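Clisgate cupboard kit - three weeks of living with it

Posted 22/09/2020

I've been putting off writing this one, mostly because I kept changing my mind! The Clisgate is a practice set for two-armed robots, and what you get for your money is an oak-coloured cupboard with two hinged doors, a printed setup sheet and a little bag of spare screws. No software at all. We bought ours to go with the pair of arms we look after at Kaststead, where the job is fetching and putting away office files.

Getting the cupboard into position took most of a morning. The sheet gives you a distance from robot to door and we followed it to the letter, then found the elbows wanted more space than that once both doors were swung open. We ended up 31 cm further back and everything got easier. Theerawat Sriwong did the arm settings with me, and his advice was to teach the reach into the shelf first and leave the doors till later. He was right (I'd have done the doors first and sulked).

The top board sticks out over the opening, so the back of the shelf is gloomy. Our head camera struggled with that until we turned the exposure up, and I do think the sheet ought to mention it. The overhang also means you have to bring a hand in low and then lift, so allow time for slow, boring practice runs before you trust it at any speed.

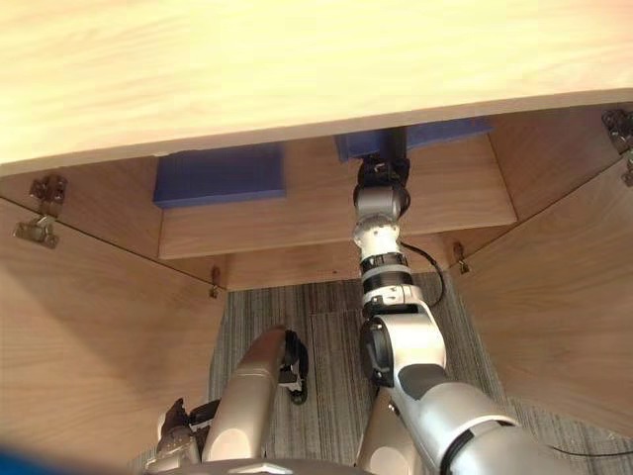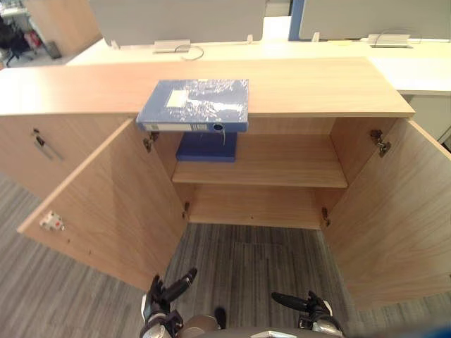
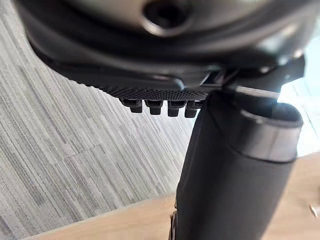 Top two: the cupboard with its doors open, from the head camera. Last one: the wrist camera's view of the underside of an office chair.

About that wrist camera - it's a Vilari, bought separately, and I like it a lot. Plenty of detail close up, even on black plastic, though bright daylight washes out whatever is next to it. I now do a quick check before each session: wipe the lens, tug the cable gently, open and close the fingers, then send both arms home and look for drift. It takes three minutes and it has already caught a loose connector.

Looking after the cupboard itself is easy enough. The hinges are ordinary metal ones with screws you can reach, and I nip them up every Friday with a normal screwdriver. One of our doors had dropped by 2 mm after a fortnight, which was plenty to upset a saved door-closing move. Ten minutes with the hinge screws and it was back where it should be.

Compared with the Auer set we had in February, the doors feel heavier and the shelf is a better height for our arms. The Auer had much clearer instructions, mind you.

I'd buy the Clisgate again, but I'd want a better sheet and a few floor markers in the bag. Ours has masking tape on the carpet, and I've already had to redo it twice.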